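Aug 20, 2018

Handover notes for the sales side, written up while the new territory split is still fresh. Storneo keeps the hotel and banqueting accounts. Cladar takes schools and councils, plus the Pîrvu distributor agreement, which was signed in May and has had no proper owner.

Price list: the old export had 2868 lines. After removing discontinued finishes and duplicate codes we are down to 1489. Six codes still show two trade prices - left both in and marked them yellow until finance confirms.

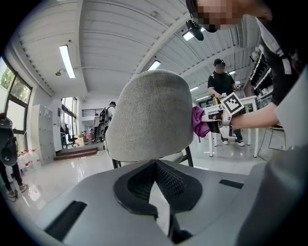
Murkar want their quotes in one format from all regions. I tried the new template on three of their open enquiries. Delivery terms pull through properly, but the discount column rounds too early and the total comes out a few pence off. Fixed by rounding at the last step only.
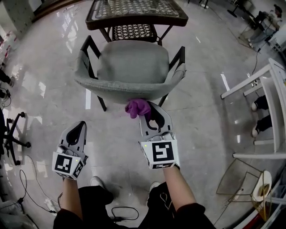
*Purple cloth held in the right-hand gripper.*

Contact list next. There are 193 dealer contacts with no region against them. Sorting by postcode handles most of the UK ones. The rest need a phone call.

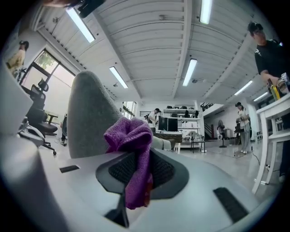

Don't send the new list to dealers before the yellow lines are cleared. Old prices stand on anything already quoted.

To do:

- chase finance on the double prices
- ask Pîrvu for their stock report
- save the template as v2 in the shared folder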